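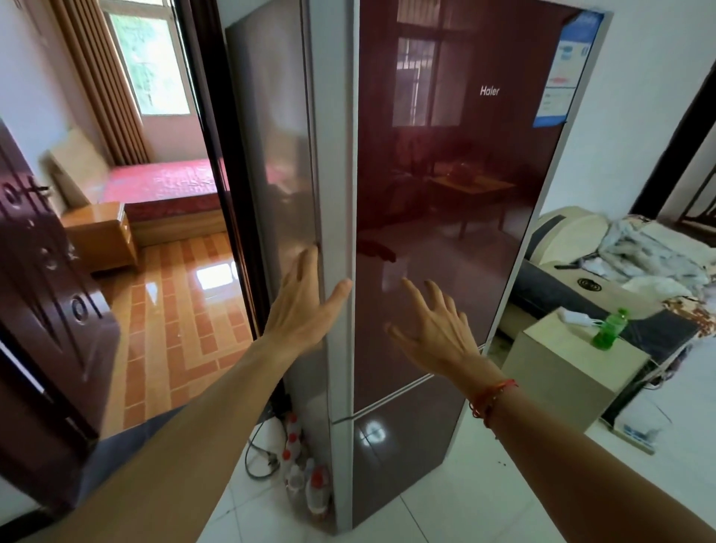
## 4.2 Le réfrigérateur, ou comment un meuble change de pièce

Je ne pensais pas, en commençant l'enquête Festhorpe, passer autant de temps à parler de réfrigérateurs. Je voulais étudier les lits et les armoires ! Mais dès qu'on demande aux gens de raconter leur logement, ils y viennent tout seuls (où il est branché, qui l'a poussé là, pourquoi la porte de la chambre s'ouvre mal depuis), et j'ai fini par lui consacrer une section entière.

**Figure 3.** Réfrigérateur à deux portes, façade rouge sombre brillante, près d'une chambre ouverte. Corpus Festhorpe, logement 107.

La figure 3 résume assez bien mon propos. L'appareil est un grand Haier, l'étiquette énergie toujours collée en haut de la porte, et à gauche on aperçoit le lit par une porte en bois sculpté. Dans mes entretiens, cette étiquette revient souvent : on la garde par négligence, par fierté, ou par peur d'abîmer la surface en la décollant. Je n'ai pas réussi à trancher, et je soupçonne que les trois raisons cohabitent chez les mêmes personnes.

Ce qui m'a le plus retenue, c'est la façade. Le verre brillant renvoie une fenêtre à barreaux, une table en bois, un peu de mobilier : le réfrigérateur se comporte presque comme un miroir de salon. La grille Thevar, que j'utilise pour coder les objets domestiques, ne connaît que 2 catégories, « utilitaire » et « décoratif », et j'avoue l'avoir maudite plus d'une fois. Où ranger une surface pareille ? J'ai choisi le double codage, quitte à compliquer les tableaux de la section 5.

Reste la question du déplacement. Un appareil de cette taille se prend par les bords, se pivote, s'avance un coin après l'autre, et les habitants décrivent ces gestes avec une précision que je n'ai retrouvée pour aucun autre meuble (même pas les matelas, pourtant redoutables dans un escalier). Le carrelage, disent-ils, aide beaucoup, mais il se raye. Dans le corpus Orkard, constitué au début des années 2000, ces manœuvres n'étaient pas relevées du tout, ce qui limite la comparaison ; j'y reviens à propos des seuils.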